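Laborbuch Textilfärbung, März

Vorbeize Leinen mit Alaun, Ansatz Omasden. Einwaage 586 g Stoff trocken, Alaun 20 %. Bad 40 Minuten gehalten.

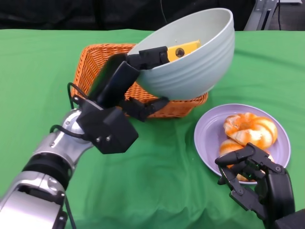 Färbung grün, zweiter Durchgang

Wau von Vasić, danach Indigo kurz. Ton nach dem Spülen zu gelb – Nachzug nötig.
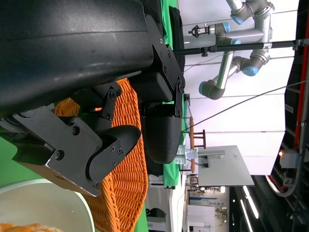

Korb, orange, Flechtwerk.

Flottenrest rund 351 ml, pH nicht gemessen. Bošković fragen, ob Himotix-Streifen da sind. 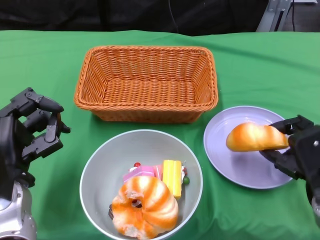
Blatt 20

Reibechtheit trocken in Ordnung, nass schwach.

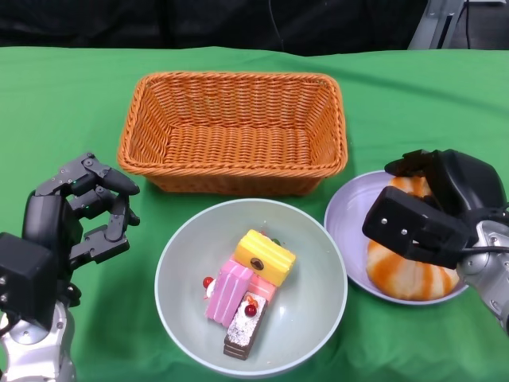
Blatt 21

Offen: Lichtprobe am Südfenster, Etiketten Fivwood nachbestellen.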